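Effects of Automated Board Assembly on Bench Staff: Student Project Report

Submitted by Hường Lục and Nii Kyei, placement students at Pakham

1. Background

Pakham assembles control units for heating and ventilation equipment. The final assembly department employs 80 people over two shifts, and until last year every unit was put together by hand. In April the company began preparing to move part of this work to a robot arm, under a programme known internally as Wimow. We were asked to study what the change would mean for bench staff and to report to the production office.

2. Method

We interviewed 21 members of staff, of whom four were line leaders. Each interview took place during paid hours and followed the same set of questions. We also spent one Tuesday on the late shift, from two o'clock until the handover, and read the shift notes kept by the department. Interviewees were told that their names would not appear in this report.

3. Findings

The planned cell would take over the placing and fitting stages for the smaller unit. Output of that unit stands at some 3,000 a month. Staff who do this work at present described it as steady but hard on the wrists and neck. Several welcomed the prospect of giving it up. Others said that the small unit was the job on which new starters learned the trade, and asked where that learning would now take place.

Concerns about job losses were raised less often than we had expected. A more common worry was grading. Under the current agreement, pay depends partly on the number of assembly tasks a person is signed off to perform. If a task passes to the robot, it is unclear whether the sign-off still counts. The production office confirmed that no decision had been made on this point.

Line leaders were mainly concerned with stoppages. On the hand benches, a colleague can step in when someone is absent or when a part does not fit. The supplier, Agyeman, offers two days of training in clearing faults, but places have so far been given only to maintenance staff. In our view this should be widened before the cell goes into service.

4. The proposed cell

The layout of the cell has been worked out in simulation using Clandorico software. 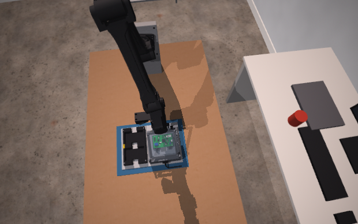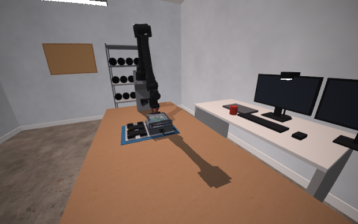

Bench staff have had little part in planning to date, and most of those we interviewed had not been shown the layout. We consider this a missed opportunity. The people who fit these units by hand know which parts cause difficulty, and their comments would be useful while changes are still cheap to make. The position of the blue mat, with the holder and the box-like unit side by side on it beneath the arm, is one matter on which they could advise. Another is access for the person who loads and clears the cell. We recommend that two assemblers from each shift attend the layout reviews, that the time be treated as normal working hours, and that the question of sign-offs be settled in writing before the first trial.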